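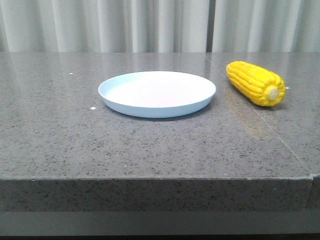 The reset is the dull part of running a pick-and-place cell, and in my view it is where most of the money goes wrong. I have looked after the small cell at Paldale for two years. It does one job, which is to put a toy corn cob on a plastic plate, and for the people who pay for it the job is a stand-in for harder ones to come. The arm is fine. The controller, from Fikero, is fine on most days. What takes up my time is a stone worktop with a join in it.

When the cell was sold to us, the talk was all of calibration. Calibrate once, we were told, and then again if somebody knocks the mount. A supplier's checklist came with it, 75 lines long, and I have nothing against checklists. But 2 of those lines dealt with the surface the work is done on, and one of them said to make sure it was clean. The rest concerned cables, firmware, joint limits and the emergency stop. All of that matters. Very little of it has ever stopped us for a whole morning.

The worktop has. It is polished, and polished stone gives you a second, blurry cob lying under the first one. A person doesn't notice. The depth estimate does, or did in April, when the arm spent most of a week reaching a shade too low whenever the cob was laid towards the right. We changed the gripper pads. We changed the camera settings. We ran the calibration five times, and it passed five times, because the calibration board is matt and the stone is not. In the end somebody turned down a lamp.

I don't tell this to show how clever we were. We weren't. I tell it because the fault was in a part of the cell that had no line in the maintenance log, no owner and no spare. Barua, who supply the service contract, sent a report on that week's trouble which listed the pads as the repair. I still have it.

Then there is the join. Two slabs meet at a slant across the right of the top, with a small step at the front edge where they don't quite line up. Rest the base of the cob near that line and it may sit one way or the other. The fix proposed to us was software: mask out the strip and teach the system to avoid it. I'd have liked a flat board, at the price of a decent lunch. We got the software. It needs looking at after each update, and a board would not.

The usual answer to this sort of grumble is that a robot ought to cope with a real surface, seams and shine and crumbs and all. I half agree. If you are testing whether it copes, leave the crumbs where they are and write down that you left them. What I object to is having it both ways. A cell can't be a tidy bench when the success rate goes in the brochure and a real kitchen when the faults come in. Our last quoted run was 734 attempts, and I could not find anywhere in the paperwork whether the top had been wiped between them, or by whom.

Jonlow, the next system we are being offered, promises to do away with most of the set-up. It will watch its own errors and correct them, so the brochure says. Perhaps it will. I have asked how it tells a bad pad from a bad lamp and have been sent a video – a nice one, shot on a matt table.

Before we sign anything I want a week with it on our own worktop, with the lamp back up where it was in April. I also want the surface in the log: when it was wiped, how it was lit, where the plate was put down. It would take a minute a shift. I have been asking for that column longer than I have been asking for the board.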